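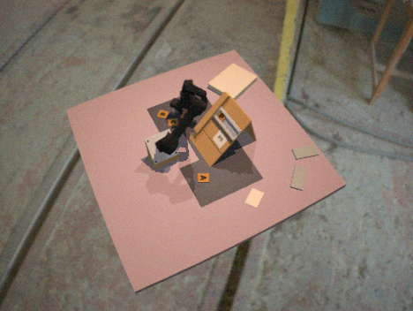 Garden Workshop Notes » Storing and testing leftover seed

Most leftover vegetable seed is thrown out too early. Seed kept dry and cool holds its germination rate for several seasons, and a simple test on the kitchen counter will tell you whether a packet is worth sowing.

Moisture first, temperature second

Seed takes up water from the surrounding air until the two are in balance. In a humid garage this can happen within days of opening a packet. A steady cool closet is better than a refrigerator that is opened often, unless the seed is in a sealed jar.

Use glass jars with a rubber gasket. Thin plastic bags pass water vapor slowly and should be treated as sorting bags only. Leave the seed in its paper packet inside the jar, so the variety name and lot number stay with it.

Drying

Spread home-saved seed one layer deep on a plate or a piece of window screen. Keep it out of direct sun and away from the oven. Temperatures above 95 degrees F can damage the embryo. Large seed such as beans is ready when it shatters under a hammer; if it mashes, it needs more time. Squash seed should snap when bent.

Indicating silica gel is a convenient drying agent. Weigh the seed with its packets, put an equal weight of dry gel in the jar, and close the lid. Small seed is normally dry in a week. Remove the gel at that point -- beans and peas in particular can be overdried, and very dry beans may crack when they take up water at sowing.

Recharge the gel in an oven at 200 degrees F until the color changes back, and let it cool in a closed container. Check the maker's sheet first, as some types break down at lower heat.

Expected life in storage

Onion, leek and parsnip: one to two years
Pepper and sweet corn: two to three years
Bean, pea and carrot: three years
Tomato, cabbage and beet: four years
Cucumber and melon: five years

Pelleted lettuce seed is a special case. The priming done before coating shortens its life, and it should be used in the season it was bought.

The paper towel test

Moisten a paper towel and wring it until it no longer drips. Lay out 20 seeds with space between them, roll the towel loosely, and put it in a plastic bag with the top folded over. Write the variety and start time on the bag. Keep it at 70 to 75 degrees F; the top of a refrigerator is often suitable.

Open the roll every 2 days and remove any seed that has sprouted, keeping a tally. Stop at the number of days given on the packet plus 5. Multiply the total by five to get a percentage.

At 80 percent or better, sow at the normal rate. Between 50 and 80 percent, sow more thickly in proportion. Below 50 percent the surviving seedlings are usually weak as well, and fresh seed is the better use of bed space. Slow, uneven sprouting is a warning even when the final count is good.

Labels and records

Pencil outlasts most markers on paper. Record the variety, the year packed, and the last test result. Hacer Kahraman, who keeps the seed shelf at the Tanui garden, files jars by sowing month and does all testing in January, which leaves time to reorder onions and leeks.

Discard any packet that has been wet, even if it has since dried out.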